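Lihua Su on sizing down, and why she skipped the May rally

Quick one today, between calls. Lihua Su has traded currencies and metals out of Trelville for years and now writes the Cordero weekly note. We got 49 minutes on the phone. Notes below, lightly cleaned up.

First thing I asked – why stay out in May when everyone was buying copper?

"I didn't have a level," she says. "Price was in the middle of nowhere. If I can't say where I'm wrong I don't put it on."

Fair enough. Cost her, though. Copper ran, she watched.

"Sure it hurt. I've had worse Mays."

Her rules are short. Risk the same amount every time. No more than 2 positions open. Stops go in with the order, never after. She used to run far more, back when she shared a desk with Ayman El Khatib at Arnent, and says it was mostly noise.

"Ayman could hold six things in his head. I can't. I'd forget one and it would be the one that blew up."

El Khatib, reached by email, remebers it differently. "She forgot one trade. One. She has talked about it ever since."

On charts: daily first, then four-hour, then she stops looking. Nothing under an hour. Indicators, a single moving average. She keeps a paper log, 357 trades in it so far, and rereads the losers on Sundays.

"The winners don't teach me much. I look at the losers and it's the same mistake, I got in early. Always early."

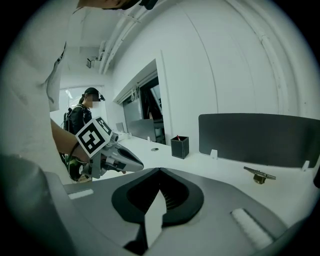 So what does she do about being early? Waits for the daily close, she says, then places the order and goes for a walk. Half size if it's gold. Gold "moves when I'm asleep."

Asked about the dollar, she got careful. Thinks it drifts lower, wouldn't bet big on it. Would change her mind on a strong close above the spring high.

And beginers? She gets emails. Most want to know how much to start with.

"I tell them 400 dollars. You'll probably lose it. Then you'll know if you want to keep going."

Her next note goes out on Hevonia, 21st July. Gold and the yen, mainly. She had to run, so did I. More on the yen part when I've typed it up.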